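The Case for an Ugly Shelf by the Sink

5 min read

By Benedita Salgado

I have been in my apartment for eleven years and I have redone the bathroom once. The work cost $1,189, which I know because I kept the receipt in the drawer under the basin, where it got damp and stuck to a box of bandages. Most of that money went on storage. I bought a mirrored cabinet made by Luteo, a drawer unit, and a lidded tray that was supposed to hold toothbrushes lying flat, out of sight.

By April of the following year the toothbrushes were back in a cup beside the faucet. So was the soap, and so was the mouthwash. The tray held hairpins and one dead battery.

I think this is how a sink should be, and I think the people who sell bathrooms have been wrong about it for a long time.

The catalog bathroom has a bare rim. I went through the latest Beaudoin catalog with a pencil while I was waiting for a tire to be changed, and page after page showed a basin with nothing near it at all, or a single folded towel. One page had a branch in a vase. I would like to know where the person in that house keeps the toothpaste. If it is in the cabinet, then twice a day they open the cabinet with one hand, take the tube out, put it down somewhere, brush, pick it up with wet fingers and put it back. They will do that for a week. After that the tube stays out.

My friend Marina Mitsotakis-Vlachou fits kitchens and bathrooms and has done it for longer than I have been writing this column. She told me she can guess what a client will leave out before the client has moved back in. Soap, a cup, a brush, one bottle that is too tall for any shelf. She used to argue for closed storage. Now she asks people to use the old sink as normal until the day she arrives, and to leave everything where it is, so she can see it.

I like that. A sink that gets used has a set of things on it, and the set is nearly the same wherever you go. A pump bottle, a cup or two, something with a cap. You find it in homes, and you find it beside a basin in a big open room with ducts in the ceiling.
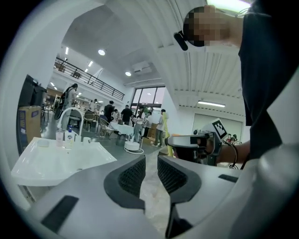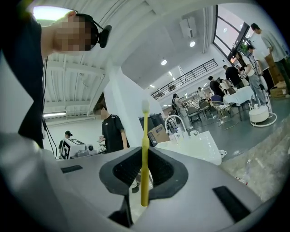 The reason the set stays the same is that a sink is a place where your hands are wet and you are usually in a hurry. Anything with a door or a lid is a small problem. Drawers are worse, as the water runs down your wrist and into them. The rim is flat and close and it doesn't mind getting wet. People figure this out without thinking about it, and then they feel bad and clear everything away when guests come.

There is a fair argument on the other side, and I hear it from my sister whenever she visits. Things left out get dirty. A ring forms under the soap. The cup grows a film at the bottom. Toothbrushes that stand bristles down in a wet cup are unpleasant, and I won't defend that. She wipes my sink before she uses it and doesn't hide that she is doing it.

My answer is that things in cabinets get dirty too, and you find out later. When I emptied the Luteo cabinet last winter there was a bottle of something pink and medical that had leaked through 3 shelves. I had no idea how long it had been going on. A ring under a soap bottle I can see every morning, and I wipe it when it annoys me, so it gets wiped fairly often.

What I would ask for is a sink designed by someone who accepts the cup. Give me a rim wide enough that a bottle can stand on it without tipping into the basin. Slope it slightly so the water goes back where it came from. Put the faucet high enough that I can fill a glass or rinse a brush under it without knocking my knuckles. Erkimo makes a basin with a wide back ledge, and it is the only one I saw in the showroom that I wanted to take home. It was $400 and the salesman seemed a little embarrassed by it. He kept steering me toward a Bunstead model at $1,270 with a rim so thin that I don't think it would hold a bar of hotel soap.

If you don't want a new sink, put up a shelf. Mine is a plain painted board, just above the faucet and a hand's width deep. It has two brackets that don't match. The toothbrush stands upright on it in a cup with the bristles at the top, where the air can get at them, and the soap sits next to that. The tall bottle goes at the end. It isn't handsome. Marina offered to replace it with something better and I said no, mainly because better turned out to mean a door.

I did take one thing off the sink this year, which was the second soap. It was a gift and smelled of figs, and I had been moving it to wipe under it for months without ever using it. It lives in the drawer now with the receipt.

Related

Why I Stopped Buying Matching Towels
Wall Faucets Are Fine Until They Drip
Letters: Readers on the Kitchen Junk Drawer
A Good Soap Dish Is Hard to Find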